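Toy sorting cell: gripper keeps snagging on soft items
Community Help > Small Robot Cells

Pendo Mwakyusa
I look after a sorting cell we call Joneck, and I love this thing! One arm, a bin of mixed toys, and colored boxes with holes in them. Balls are great. Plush and cloth drag on the rim of the hole and the arm stops on a force fault, 16 times on Wednesday alone. Do I raise the force limit or change the approach?

drekfan93
had this too, cleaned the fingers and it went away

Imtiaz Chowdhury
Fun problem! Please leave the force limit alone for now. Re-teach the box positions first, with the boxes clamped down. Ours had crept 2 mm and cloth found every bit of it. Then set a slower final move for soft items, and check the arm's clearance over the boxes too.

The arm over the boxes, and the gripper on the polka-dot fabric:

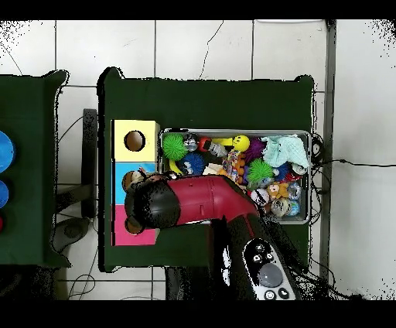
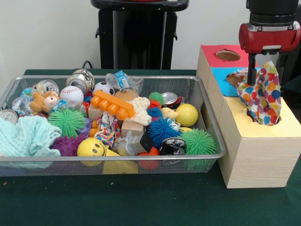
Once the positions are good, run a full bin at low speed and write down which item faults and at which box. If it's always the same box, re-teach that one again. Post your log, I'd really like to see it!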